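The Snack Drawer Years

My mother had a rule about snacks when we were growing up, and the rule was that they lived in one drawer, and the drawer was filled once a month. If you ate everything by the 5th, well, that was your business! My brother always did. I was the kind of kid who hid a sleeve of crackers behind the dish towels and felt very rich about it.

I was thinking about that drawer all through July, when my friend Chinyere Tijani came to stay for 12 days with her two boys. They are lovely, tall, endlessly hungry boys, and by the second evening my pantry looked like it had been through a storm.

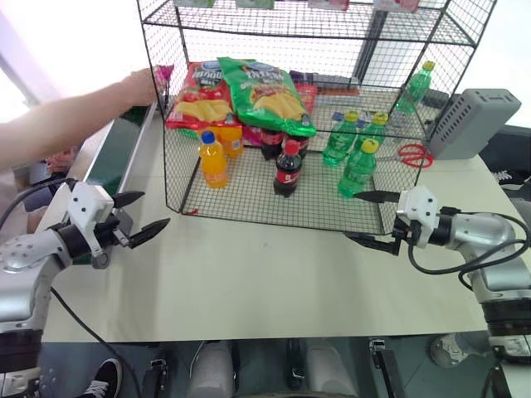
So I did what my mother would have done (she would be so pleased to read this) and cleared out the drawer by the stove. I told the boys it was theirs, to share however they liked, and that I wouldn't be topping it up until the weekend. There was some grumbling. Then there was a good deal of whispering, and a chart went up on the fridge with both their names on it.

Chinyere laughed until she had to sit down. She says her house has never had a system of any kind and she isn't starting now. I found half a packet of crackers behind my dish towels after they left, and I've kept it there for when they come back at Thanksgiving.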